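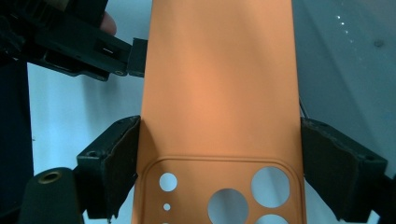
*Phone case, orange, matte. Back face up, camera surround at the lower end.*

# Flurkudell small goods: phone cases and desk boxes

Data card for the phone case part of the Flurkudell collection. The full collection covers small household goods handled on a plain tabletop. Maintained by Hằng Khúc at Dratilow. Corrections go to the issue tracker, under the label `cases`.

## Contents

| Item | Value |
|---|---|
| Clips in this part | 1,351 |
| Distinct objects | 31 |
| Surface | white tabletop |
| Licence | see `LICENCE.txt` |
| Current release | 2 |

Clips are short. Each one covers a single handling of a single object: pick up, move, put down, turn over, or place in or beside a box. Longer sessions were split at the point where the object came to rest.

## Object notes

Phone cases are listed by colour and by camera opening. The makers' model names are not used, as several cases fit more than one phone.

- **Orange case.** Soft peach-orange, smooth matte finish. Raised side walls, rounded corners. The camera surround is a raised rectangle with three large circular openings and smaller round holes beside them. Its ridge is thin and does not show well in flat light.
- **Smoked box.** Grey, see-through, rounded corners. Entered in the object list as `box_smoked` with material `unknown_clear`. Please do not change this to acrylic or glass without checking the object itself.

The case is labelled `back_up` or `back_down`. A case standing on its long side is `edge`. There is no separate label for a case leaning against another object — use `edge` and fill in the `contact` column.

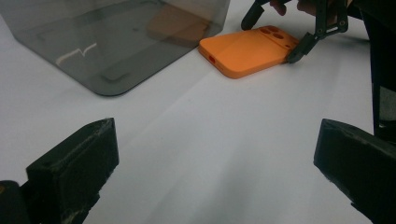
*Orange case lying back up on the white tabletop, smoked-grey box to the left.*

## Labelling rules

1. Name the object that is being handled first. Anything else on the table goes in `also_present`.
2. Colours are the everyday word: orange, not coral or apricot.
3. Objects seen through the smoked box are labelled only if they can be named with confidence. Blurred shapes and reflections are left out.
4. Openings in a case are `camera_opening` or `other_opening`. Do not guess at buttons or ports.
5. Shadows are not labelled.

Rule 3 was added in release 2. Earlier labels for shapes behind the box came from the Stevens pass and disagreed with each other often enough that all of them were removed.

## Files

```
cases/
 clips/
 labels.csv
 objects.csv
 LICENCE.txt
 CHANGES.md
```

`clips/` is divided into folders of up to 1,000 clips. The second folder is therefore much smaller than the first. Clip numbers are not reused after a deletion.

`labels.csv` is UTF-8, comma separated, with one row per clip. Empty cells mean "not checked"; a dash means "checked, none".

## Known problems

- `also_present` is unreliable in the oldest rows. The smoked box is the item most often missed.
- Matte and gloss are not recorded for every case.
- The Grarkeo import script trims leading zeros from clip numbers. Read that column as text.

## Changes

Release 2 (February): rule 3 added, `edge` label added, duplicate rows removed from `labels.csv`. Object numbers are unchanged from release 1.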